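# 进口关税与炼厂开工：与Leif Wallin谈燃料税制调整

Leif Wallin在Planon从事成品油税费与物流成本的测算，此前在Grorncombe的一家独立储运公司做过调度。访谈在一个周六上午进行，话题集中在正在征求意见的成品油进口附加税草案，以及它对终端价格、库存行为和炼厂排产的传导。以下内容经本人核对，个别口语表达做了压缩。

草案的核心条款并不长。它对进口汽油和柴油按体积征收附加税，对原油进口不征，对已签订长期合同的货物给予过渡安排。起草方的理由是，本地炼厂的开工率长期偏低，进口成品油以较低的边际成本挤占了市场。Wallin对这一判断的前半部分没有异议，对后半部分有保留。

“开工率低是事实，”他说，“但是开工率是结果变量。影响它的有检修周期、原油品质、二次加工能力，还有辅助燃料的价格。草案把这些全部归到进口竞争上，我看不到支撑这个归因的测算。”

他把问题拆成两层。第一层是税负由谁承担，第二层是税收能否改变炼厂的生产决策。

关于第一层，他认为公开讨论里有一个常见的混淆：把法定纳税人当成实际负担者。附加税由进口商在清关时缴纳，但进口商的批发毛利很薄，没有吸收的余地。只要进口货源仍然是满足边际需求的那一部分，本地批发价就会向含税进口价靠拢，炼厂出厂价也随之上调。

“批发价是由最后那一船货决定的。那一船货如果是进口的，税就进了全部销量的价格，包括没有缴过税的本地产量。税收收入只对应进口量，消费者多付的钱对应全部消费量，中间的差额留在炼厂。”

问及这是否正是草案想要的效果，他没有否认。“如果目的是向炼厂转移一笔收入，这个工具有效。那就应当在说明文件里写清楚转移了多少、转移给谁、换回什么。现在的文件写的是能源安全。”

第二层涉及生产决策。Wallin的看法是，价格上升会改善炼厂的现金流，但短期产量受装置约束，价格信号不能直接换成产量。Grorncombe的主力炼厂常减压能力有富余，瓶颈在重整和加氢脱硫。要多产合格汽油，先要解决辛烷值来源；要多产低硫柴油，先要有氢气。

“常减压装置开满，出来的是更多的石脑油和重油。石脑油没有重整能力去接，就只能出口或者当化工原料卖。统计上看加工量上去了，汽油池没有变大。”

他举了Mrema码头的情况。那里有5座汽油储罐和2个可停靠成品油船的泊位，周转节奏按进口船期安排。如果进口量因附加税下降，储罐利用率会先降，单位仓储费随即上升，这部分费用按惯例计入配送价。他认为草案的影响评估没有把这一项算进去。

“评估报告里只有一张价格表，假定其他成本不变。储运是固定成本占主导的行业，吞吐量变了，单位成本一定变。做过调度的人都知道这件事。”

在Adau地区分销商联合会任职的Thư Khổng此前提交过一份书面意见，主张把过渡期延长到6个月。Wallin同意延长，但理由不同。分销商关心的是合同重新定价所需的时间，他关心的是囤货。

只要生效日期提前公布，进口商就有动机在生效前集中到货，把税前库存留到税后销售。囤货的上限取决于罐容和资金成本，与过渡期长短的关系是非线性的：期限太短，来不及订船，囤货有限，但合同纠纷多；期限居中，刚好够订一轮船，囤货最集中；期限足够长，持有成本上升，集中到货的收益被利息和损耗抵消一部分。

“汽油还有季节规格的问题。冬季油的蒸气压高，存到夏季不能直接卖，要调和。所以如果生效日在四月，囤货的量会被规格切换压下来。这是一个不需要花钱的政策参数，草案没有用。”

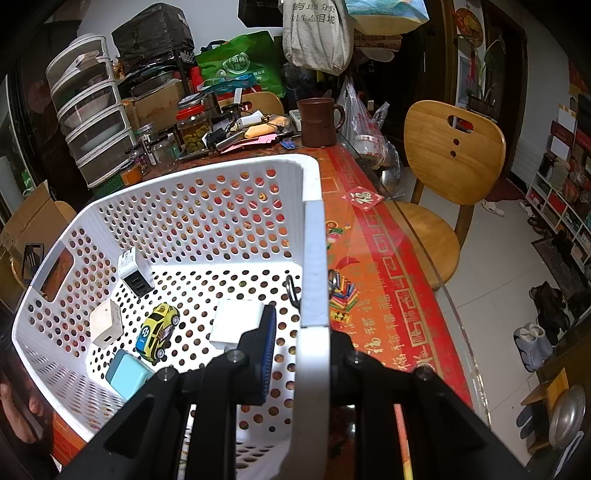 对于库存税的方案，他持谨慎态度。所谓库存税，是在生效日对已清关未售出的存货补征附加税，以消除囤货收益。理论上干净，执行上依赖库存申报的准确性。储罐计量有温度修正和罐底死量的问题，同一座罐里往往混存多个货主的油，所有权以账面划分。

“要补征，就要在同一个时点对所有罐做计量，并且确认每一笔账面所有权。海关有没有这个人力，我不清楚。我知道的是，上一次做类似的盘点，争议拖了2个会计年度才结清。”

他提到另一条路径：维持税率，但把附加税与国际裂解价差挂钩。价差高时少征或不征，价差低时足额征收。这样在市场紧张时不会加重终端价格，在炼厂利润承压时又能提供一定保护。Khải Trịnh在一份讨论稿里提出过近似的结构，以月均价差为触发条件。Wallin认为月均口径过于迟缓，也担心触发点附近的操纵。

“任何带门槛的机制，门槛附近都会出现异常成交。解决办法是用斜坡，不用台阶。税率随价差连续变化，每移动一点，税负只移动一点，没有人值得为了一点点税差去做假成交。”

连续税率的代价是可预期性下降。进口商在订船时不知道到港时的税率，需要为此计提风险溢价。他给出的处理是以提单日锁定税率，到港时不再调整。提单日由承运人出具，第三方可核，修改的难度高于申报日。

谈到财政用途，分歧更明显。草案规定附加税收入进入一般预算。地方议员Nghĩa Nông主张专款专用，投向炼厂的加氢装置改造。Wallin对专款专用本身没有立场，但指出两者的时间尺度不匹配。

“加氢装置从立项到投产要经过设计、长周期设备订货、施工和试车。税收从第一天起就有。中间这几年，钱放在账上，消费者已经在付更高的价格。如果最后装置没有建成，这笔钱怎么退，文件里没有一个字。”

他建议参照储备费的做法，设立独立账户，规定到期未形成资本支出的部分用于冲减燃油税。账户按季度披露余额和承诺支出，由审计机构而非主管部门确认。

关于柴油，他要求单独讨论。汽油消费以家庭为主，柴油消费以货运、农业和工程机械为主，需求弹性和转嫁路径都不同。柴油加价先进入运价，再进入商品价格，滞后时间长，不易被归因到税收上。

“政治上柴油税好收，因为加油站的价牌上看到的人少。经济上它的影响面更宽。草案对两种油用同一个税额，这个选择需要理由，目前没有给出。”

货运企业经营者Cường Vi在听证中提出，运输合同中的燃油附加费条款通常以公布的零售价为基准，调整有滞后，小型承运人要先垫付差额。Wallin认为这一描述准确。按他的测算框架，一家月耗柴油2000升的小型承运人，压力主要来自账期错配，税额本身居次。对这类企业，允许按月延期缴纳其他税费，比直接补贴更便宜，也更容易核实。

补贴的问题在于资格认定。以车辆登记为准，会把停驶车辆算进来；以加油发票为准，会产生发票交易。他没有见过一个执行成本低于补贴额两成的方案，不排除存在。

访谈后段回到能源安全的论证。草案认为提高自给比例可以降低断供风险。Wallin的意见是，自给比例不是合适的度量。本地炼厂加工的原油同样依赖海运，航道受阻时原油和成品油一起受阻。单一炼厂的非计划停工，也是断供的一种来源。

“如果八成的汽油来自一座炼厂，那座炼厂的催化裂化装置跳停，市场上就缺一大块。进口渠道这时候是备份。用税把备份做小，再说系统更安全了，逻辑上接不起来。”

他倾向于用可用天数和替代响应时间两个指标来衡量。前者看商业库存与储备库存之和可以覆盖多少天的消费，后者看主力供应源中断后，第一船替代货源到港需要多少天。两者之差为正，系统有余量；为负，则需要补库存或缩短响应时间。附加税对第一个指标的影响不确定，对第二个指标的影响是负面的，因为进口商减少后，长期船运合同和港口作业班组都会收缩，恢复需要时间。

至于应当怎么改，他列出的优先次序是：先公布归因测算和分品种的影响评估，再确定是否征税；如果征税，采用连续税率并以提单日锁定；生效日与季节规格切换衔接；汽油与柴油分设税额；收入进入独立账户，并写明退出条件。库存税他放在最后，条件是计量方案先行公布。

他也说明了自己测算的局限。Planon的模型以批发环节为主，零售环节用固定加价近似，没有处理加油站之间的局部竞争。边远地区零售点少，转嫁率可能高于模型结果。炼厂成本数据来自公开年报，装置级数据没有取得。

“我们向主管部门申请过装置级的负荷数据，答复是涉及商业秘密。可以理解，但是主管部门自己有这些数据，可以自己算，然后公布结果。不需要公布原始数据。”

征求意见期尚未结束。Wallin所在的团队准备提交第二份书面意见，内容限于柴油税额和提单日条款，不涉及收入用途。他表示，用途问题属于预算程序，应当由议会处理，技术意见里写得太多，反而会让前面两条没有人看。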